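Fandwood, 손동작으로 로봇에게 작업을 가르치는 교시 도구 Rimo 2차 시험 결과 공개

2022년 1월 23일

사람이 손에 쥔 그리퍼로 작업을 해 보이면 로봇이 그 동작을 배운다. Fandwood가 지난 10월부터 진행해 온 Prerkirus 프로젝트의 출발점입니다. Fandwood는 오늘 프로젝트의 핵심 도구인 핸드헬드 그리퍼 'Rimo'의 2차 시험 결과를 공개하고, 봄부터 외부 연구실과 함께 쓸 수 있도록 준비하고 있다고 밝혔습니다.

로봇에게 새 작업을 가르치려면 보통 로봇 팔을 설치하고 조종 장치를 연결한 뒤 작업자가 조종법부터 익혀야 합니다. Rimo를 쓰면 이 과정이 크게 줄어듭니다. 작업자는 양손에 그리퍼를 하나씩 들고 평소처럼 물건을 집고, 옮기고, 건네면 됩니다. 손가락이 벌어진 정도와 손의 움직임이 그리퍼 카메라의 영상과 함께 기록되고, 이 기록이 그대로 로봇의 학습 자료가 됩니다.

2차 시험에서 모은 시연은 모두 1,923건입니다. 이 가운데 275건은 두 사람이 마주 앉아 물건을 주고받는 작업으로, 개발팀이 가장 공을 들인 부분이기도 합니다. 건네는 쪽이 언제 손을 놓고 받는 쪽이 언제 힘을 주는지는 말로 적기 어려운데, 직접 해 보이면 몇 초 만에 담깁니다! 처음 도구를 잡은 참가자가 첫 시연을 마치기까지는 대략 58초가 걸렸습니다. 설명서를 다 읽기도 전에 시작한 분도 있었습니다.

원격 조종 방식도 함께 시험했습니다. 공동 개발사 Liepiņa가 맡은 원격 조종 모듈로는 181건을 모았으며, 손으로 보여 준 기록과 같은 형식으로 저장됩니다. 좁은 선반 안쪽처럼 사람이 손을 넣기 힘든 곳은 원격 조종으로, 책상 위의 섬세한 동작은 손 시연으로 가르치는 식으로 나누어 쓸 수 있습니다.

시연 현장 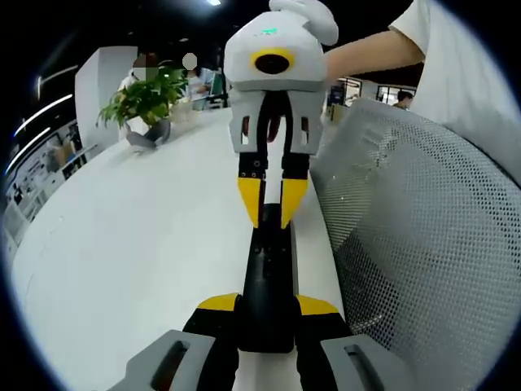
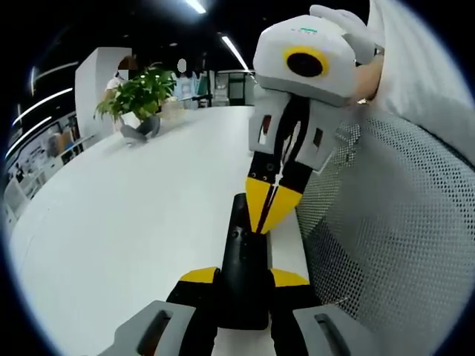
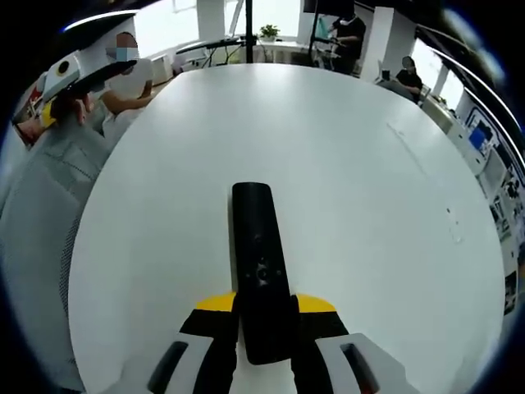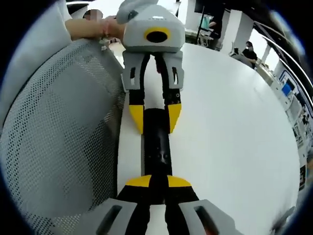
노란 손끝이 달린 그리퍼로 흰 테이블에서 작업하는 모습. 세 번째 사진에서는 검은 리모컨을 세워 잡고 있고, 네 번째 사진에서는 길고 검은 원통형 물체가 두 그리퍼 사이에 걸쳐 있다.

향후 계획

Fandwood는 다음 시험에서 뚜껑 열기, 천 접기, 케이블 꽂기 등 두 손을 함께 쓰는 작업을 늘릴 예정입니다. 그리퍼 손잡이는 손이 작은 사용자도 오래 쥘 수 있도록 다시 설계하고 있으며, 기록을 현장에서 바로 돌려 보는 기능도 추가합니다. 시연이 잘 담겼는지 그 자리에서 확인하고 싶다는 참가자들의 의견을 반영한 기능입니다.

Prerkirus 프로젝트에 참여를 원하는 대학과 기업 연구실은 Fandwood 홈페이지의 협력 문의란을 통해 신청할 수 있습니다. 신청할 때는 로봇에게 가르치고 싶은 작업과 사용 중인 로봇의 기종을 함께 적어 주시기 바랍니다.

Fandwood 소개

Fandwood는 로봇 교시 도구와 학습용 기록 소프트웨어를 개발하는 회사입니다. Rimo의 설계와 시험은 사내 연구실에서 진행합니다.

보도 문의: Fandwood 홍보팀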